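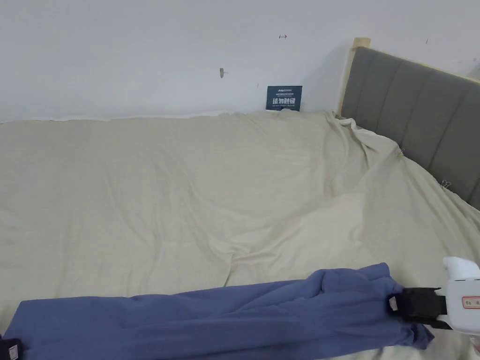 Ernő Katona

Planning and Budgeting for a Laundry and Bedroom Handling Cell
Handout 4, revised 5/20/20

Bring this one to the tutorial, along with your draft equipment list from Handout 3. We're moving from "what should the machine do?" to "what do we have to buy, in what order, and what will it cost to keep going?" I love this part of the course. A budget is where you find out what your project really is!

1. Start with the task, written as one line

Before you open a single catalogue, write down the task in one line that a person outside the class could follow. For cloth work a decent line might be: "Pick up a rumpled garment or towel from a made bed with two grippers, spread it, fold it, put it down." Every noun in that line is going to cost you money. Garment, bed, two grippers. Underline them and you have the first draft of your budget headings.

Cloth is a wonderful teacher for this. A rigid block can be held by one gripper and you know where the rest of it is. A long piece of fabric pinched at each end still sags, twists and bunches up in the middle, and your plan has to allow for two points of contact working together. So the gripper line in your budget is a pair from day one. Please don't price one and promise yourself a second in the next round of funding.

2. The four headings

Use these headings for every equipment plan you hand in this term.

Hands: grippers, jaws, spare jaw pads, straps, brackets, mounts.
Eyes: cameras, lenses, cables, mounts, storage for what they record.
Stage: the furniture and surfaces the work happens on.
Consumables: anything that wears out, goes missing or gets used up.

Students are usually very good at Hands and Eyes (that's the fun shopping) and leave Stage nearly blank. A bed is a big item. It needs a frame, a mattress, a fitted sheet, delivery, and enough floor around it for people to get in and out. A padded headboard changes what the camera sees and where an arm can reach, so decide early whether you want one. The wall behind counts as well: if you're going to mount and unmount fittings, put in a line for patching and paint.

And then there are the small things. Binder clips to hold a sheet where you want it. A "please do not touch" card, in whichever languages your building reads. Labels for equipment. They cost next to nothing, but if they aren't on the list, someone ends up walking to the stationery shop in the middle of a session.

3. A worked budget: the Isdale plan

Isdale is our running case for the term. The team has $2000 for Stage and Consumables together, with Hands and Eyes paid from a separate grant. They have 60 sessions booked, the last of them in November.

Their first draft put almost the whole amount into a bed. Lovely bed! But look at what was left for cloth: $100, for every towel, shirt and sheet in the program. The team wanted colours that stand apart from the bedding (blue on cream is a good pairing, easy on the eye and easy for a segmentation model), and they wanted several fabric weights. A hundred dollars doesn't stretch that far.

Second draft: a plainer frame, one spare fitted sheet, and the difference moved across to cloth. They also wrote down 31 separate garments and towels by type, size and colour. I'd like to see your lists done in this much detail. "Assorted linens" isn't a budget line.

4. Comparing suppliers

You'll have three quotes in your packet, from Salleo, Ichikawa and Heltville. They've been laid out differently on purpose. Salleo prices each gripper complete. Ichikawa prices the body and the jaws separately. Heltville offers a lease, with service included.

For each one, work out:

the cost of a working pair on the first day
the cost of that pair over all 60 sessions, with replacement pads
how long you'd be stopped if one jaw broke
who pays for freight in both directions

The third one catches people. With two-handed cloth work, one broken gripper stops everything, so a spare may be worth far more to you than a cheaper unit price. Talk it through with your group before you settle on a favourite. I've seen sensible groups land on all three suppliers, and I'm happy to mark any of them well if the sums are there.

5. Order of purchase

Stage first, then Hands, then Eyes. Set the bed up, make it, toss a towel across it and try your task line by hand. You'll learn an enormous amount in ten minutes about reach, height and how a sheet pulls up into wrinkles. Camera positions nearly always change after that, which is why I'd hold off on ordering mounts.

For the tutorial

Your one-line task with the nouns underlined. A one-page budget under the four headings. The supplier comparison, with your working shown. Pencil is fine.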